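Open day at the Nidadine yarn mill, Drusden

Posted 2026-08-05

The mill opens its doors to the public twice a year, in February and again in summer. I had missed the winter one, so I booked early this time. Tickets cost £5 and the money goes towards the roof. The train from Esia takes 48 minutes and the mill is a short walk uphill from Drusden station, past the bowling green. There is parking, but it was full when I got there.

We were taken round in groups. Ours began in the sorting room, where fleeces arrive in big sacks and are pulled apart by hand on slatted tables. The dirt and the short bits drop through. It smells strongly of sheep and the floor is greasy, so wear shoes with a decent grip. Most of the wool comes from farms on the Arellano side of the valley. The rest is bought in when local supply runs short, and the mill says so on its labels.

The scouring shed is next door. Only one of the tanks was running. The wool goes through hot water and soap, then is rinsed and squeezed between rollers. The guide said the mill had scoured 3,297 kilos last year, a little down on the year before. She put that down to a wet spring and late shearing.

Carding and spinning are upstairs. The carding machine is the oldest thing in the building and it is very loud. Ear plugs were handed out at the door. The spinning frame is newer and came second-hand from another mill that had closed. We watched a broken thread being joined while everything else carried on, and that was the part the children liked best. Plying and winding are done at the far end of the same floor, and the undyed cream yarn comes off there in hanks.

What people make with the yarn is covered on the ground floor, in the old packing hall. There were shawls, a few hats, a rug and a good deal of crochet.

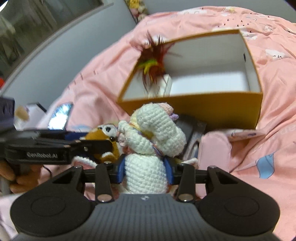 White crocheted doll, worked in looped cream-white yarn.

Dyeing was the one part we could not see. The dye house is being rewired and should be open again by February. There was a display of shade cards instead, with a sheet on how the blues and the browns are mixed. I would have liked more on this, as it was half the reason I went.

The tea room is in the former boiler house. Soup and a roll was good value, the cheese scones had gone by one o'clock, and the queue was slow. There are toilets on the ground floor only. The upper floor is reached by a steep stone stair with no lift, although a film of the spinning is shown downstairs for anyone who can't manage it.

The shop sells seconds in a bin by the till. I bought 4 balls of grey double knitting and a pattern for mittens. Card payments were not working, so take cash. The last tour leaves at three, and the shop stays open for an hour after that.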